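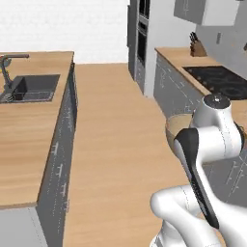

Berer Kitchen Cell, simulated workspace
Tokden Simulation Products

Home / Workspaces / Kitchens / Berer

Berer is a full kitchen workspace for setting up and testing a single mobile or fixed arm before it goes near real cabinets. It loads as one file, with the arm, the furniture and the fixtures already placed. You can run it as delivered or swap in your own arm and gripper.

The room is laid out as an island and a wall run with a wooden floor between them. The island carries the sink, a gooseneck faucet and a wire dish rack. The wall run carries the cooktop and the knife block, with upper cabinets over it. A tall cabinet with stacked ovens stands at the far end. Both counters have light wood tops and gray fronts.

What is in the package

The Berer room file, with collision shapes for every counter, cabinet and appliance.
The Teshome arm mount, in a fixed version and a rolling version.
A set of loose items, including a shallow bowl and the dish rack.
A settings file for contact, friction and joint limits.
The setup guide, also printed below in short form.

The arm model itself is licensed separately. If you already have a Skundby license from us, the key works here too.

Setting up the cell

1. Load the room with no arm. Let it run until the loose items stop moving. The bowl will drop a very small distance onto the counter on first load, and the saved position is written after it settles. If you skip this, the bowl starts each run slightly above the wood.

2. Add the Teshome mount. The fixed mount goes in the aisle on the wall run side and snaps to the floor grid. The rolling mount can go anywhere the floor is clear.

3. Attach the arm. Match the base frame of the arm to the top plate of the mount. Check the direction of the first joint before you do anything else. A base turned the wrong way will still pass the startup check and will send the elbow into the cabinet fronts on the first move.

4. Set the home pose. The default home keeps the elbow above counter height and the forearm over the aisle. Longer arms need the elbow brought in. Move one joint at a time and save when no contact pairs are listed in the side panel.

5. Set the camera. The room comes with two camera positions, one behind the arm's shoulder and one on the back wall. The shoulder view takes in the island and the wall run together. If the upper arm blocks the work area, raise the camera first and tilt it afterward.

6. Run the reach test. The arm goes to 19 points across both counters, the sink and the cabinet handles. Points it can't reach are listed by name. A fixed mount with a mid-size arm will usually miss the far end of the island, and that is expected.

Keeping the cell in order

A simulated cell does not wear, but it does drift. Settings get changed for one job and left that way. We suggest the following.

After every change of gripper, rerun the reach test and resave the home pose.

Reset the loose items at least once every 2,000 runs. Small errors in resting position add up when runs are chained without a reset, and the first thing you will notice is grasps landing off center on the bowl.

Keep one clean copy of the settings file outside the project folder. Most of the support requests we get on Berer are fixed by putting the original file back.

Check joint limits against your real arm whenever its firmware changes. The limits in the file are the ones that applied when the license was issued.

Common faults and repairs

Arm shakes at rest. The time step is too long for the joint stiffness. Halve the time step before you touch the stiffness values. If it still shakes, look for a collision shape on the mount that overlaps the arm base.

Arm sinks slowly during a hold. The payload mass is missing or set to zero. Enter the gripper mass under Tool, then reload.

Drawer opens and springs shut. The drawer joint has kept its closing force. Open the cabinet group, pick the drawer and clear the box marked Return. Each drawer is set on its own.

Handle cannot be gripped. The bar handles use a simplified shape by default. Switch them to Detailed in the room settings. Runs will be slower with detailed handles on every door, so switch only those you are working with.

Dish rack jumps when touched. The tines are thin, and a fast approach can pass through one before contact is found. Slow the last part of the approach or turn on continuous contact for the rack.

Cooktop treated as open space. This happens in projects moved over from room version 2. The glass had no collision shape in that version. Delete the cooktop and add it again from the parts list.

Gripper stops short of the counter. Check the safety margin first. It adds to the margin in your planner if both are on, and the two together can leave a gap big enough to miss flat objects.

Swapping an arm

Save the project, remove the arm and leave the mount where it is. Attach the new arm, then repeat steps 3 through 6. Do not paste the old home pose onto the new arm, even when the joint count is the same. Tool offsets are stored with the arm and have to be entered again.

Customers moving from the older Skundby room can keep their task scripts. Counter names have changed from left and right to island and wall, and the converter in the Tools menu rewrites them. It does not rewrite names inside comments.

Requirements

Room version 9 needs the current Tokden runtime. Older runtimes will open the file but leave out the cabinet joints, so doors and drawers will not move. A dedicated graphics card is needed for camera output. Runs without camera output work on the processor alone.

Licensing and support

Berer is sold per seat, with updates included while the seat is active. School and lab pricing is available on request. Colors and counter finishes can be changed in the room settings at no charge. Changes to the floor plan are quoted separately.

Support for this product is handled by Mesfin Workneh. Please send the project file, the log from the failed run and the name of the arm. Requests that come in after noon on Friday are answered the following week.

The next room update is planned for February and adds a second sink insert and a revised oven door joint.

Related items: Teshome rolling mount, Skundby arm license, loose item set for kitchens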